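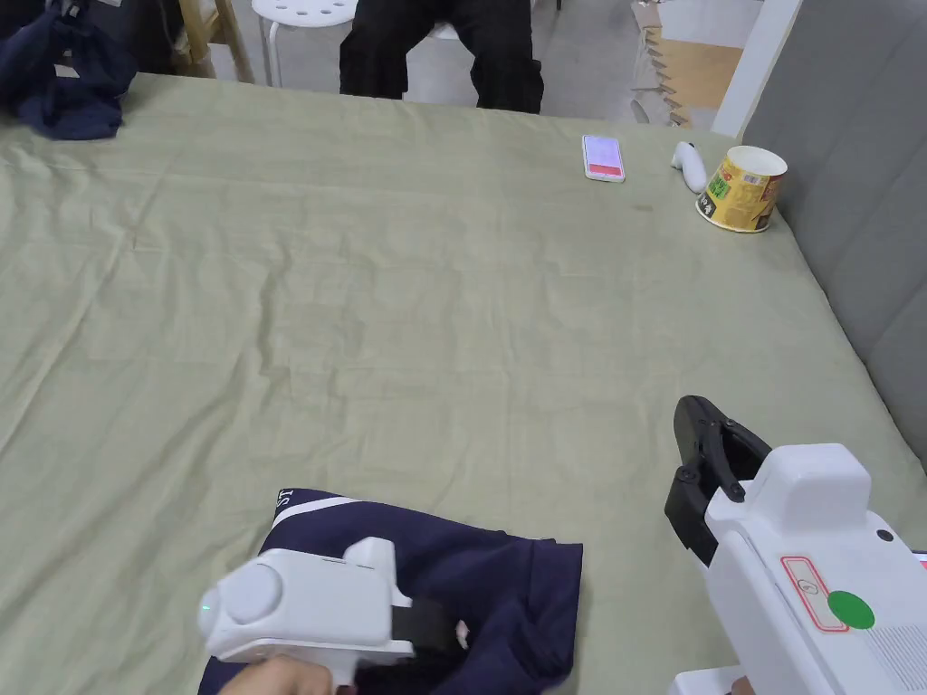

Navy blue, folded, on sage green.

Piketti: a wear-and-wash log

Piketti is a plain CSV of what got worn and what got washed in two households, mine and Erhan's. I started it because I kept buying clothes I thought I'd wear all the time and then finding them at the back of the drawer with the tag on. It grew from there, and a few people have asked for the file, so I cleaned it up and put it somewhere they can get at it.

I'm Moushumi Karunaratne. Erhan Kurtuluş did the import script and put in 700 of the rows, mostly work shirts (so many work shirts!). If something looks odd in the shirts, ask him. Everything else is on me.

What's in it

piketti_log.csv has 3007 rows. One row is one event: a wear, a wash, a repair, or a goodbye.
piketti_items.csv has 287 items, one line each.
stores.txt is a short list of where things came from. Prorberg is the thrift store and Weerakoon is the tailor. Blank means I forgot or it was a gift.

The older copy that went around by email stopped at 3000 rows. The last seven are all winter coats I found hanging in the hall closet after I thought I was done. Please use the newer one, dated 11/04/2020.

Columns in the log

item_id: matches the items file. Socks are logged by the pair, and if a pair got broken up, the id just ends.
event: wear, wash, repair, gone. "Gone" covers donated, lost, and turned into rags, and I wish I'd split those up from the start.
day: counts up from the first day of the log, so day 1 is day 1 for both of us.
who: m or e.
temp: cold, warm, hot, or hand. These are the settings on the dial, nothing measured. Our machine is an old Prurard and its "warm" is pretty generous, so don't compare my warm with Erhan's warm.
note: free text. Mostly me complaining about zippers.

Columns in the items file

item_id, type, color, fiber, store, new_or_used. Color is whatever I'd call it out loud. There are five kinds of blue in there and the line between "navy" and "dark blue" moved at least once, sorry. Fiber comes off the label when there was a label. If it says "soft" then I made that up.

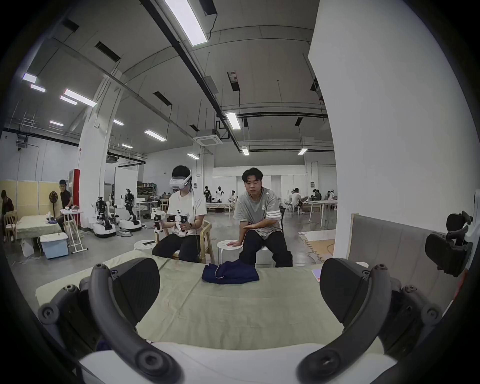

How it was filled in

Paper first, then typed up on weekends. I kept a sheet taped inside the closet door with a pencil on a string, and Erhan used his phone. The paper worked better for me, though my handwriting cost us a few rows where we couldn't tell a 1 from a 7. Those got left out.

September is thin. I was away for a big chunk of it with one small bag, and I logged the bag when I got home, from memory. You'll see the same two T-shirts over and over, and that part is accurate!

Things to watch out for

A wear means "had it on outside the house." Pajamas have washes and no wears. This breaks any wears-per-wash math unless you filter on type first.

Bed sheets and towels crept in near the middle. I took out most of them. A couple of pillowcases are still there under type "other" and I keep meaning to get them.

Jeans get washed a lot less than you might expect. Before anyone writes to me again, no, the wash events aren't missing.

Erhan's days run past midnight. If he got home at 1 a.m., it counts as the day before. Mine don't.

Using it

Do what you like with it. Class project, chart practice, arguing with your roommate about laundry, all fine. A mention would be nice. Please don't sell it, and don't use it to say anything about how people in general dress. It's two people with two closets, and one of them owns way too many cardigans.

To do

- split "gone" into three
- last of the pillowcases
- get Erhan to fill in fiber for the gray shirts
- decide if scarves count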